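Switching to one set of sheets

2 February 2018

I got rid of most of our bedding last month. We had seven sets of sheets for two beds, and I couldn't have told you where half of them came from. Some were from our first apartment on Kang Street. A few had lost their elastic and popped off the corner of the mattress every night.

What pushed me into it was the closet shelf coming down. I put it back up with longer screws and decided I wasn't going to load it the same way again.

I kept two sets per bed at first, then dropped to one plus a spare. Wash in the morning, back on by dinner. Our dryer takes 58 minutes on the cotton setting, and a fitted sheet will still come out with a wet ball in the middle if I don't stop it halfway and shake everything loose. I set the timer on the stove for that now.

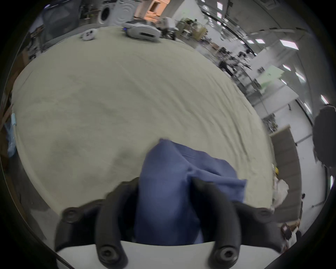
The pillowcases were harder to sort. I had more than 15 of them and most didn't match anything. The thin ones got cut up for rags. The rest went to the animal shelter over in Finach, which takes towels and sheets but not pillows or comforters. Call first if you're going, they only accept drop-offs at the side door and the hours change.

I've read a lot of advice on thread count and I don't think it has made much difference for us. The sheets that held up best were plain cotton percale from the outlet in Draltemico. The soft jersey ones pilled within a year. I won't buy those again.

Folding fitted sheets is still beyond me. I tuck the corners into each other, roll the whole thing and shove it in a pillowcase. It stays together and takes up less room on the shelf.

The winter blankets are next, but we need those until April. The guest room closet also has a box of curtains in it that I haven't opened since we moved.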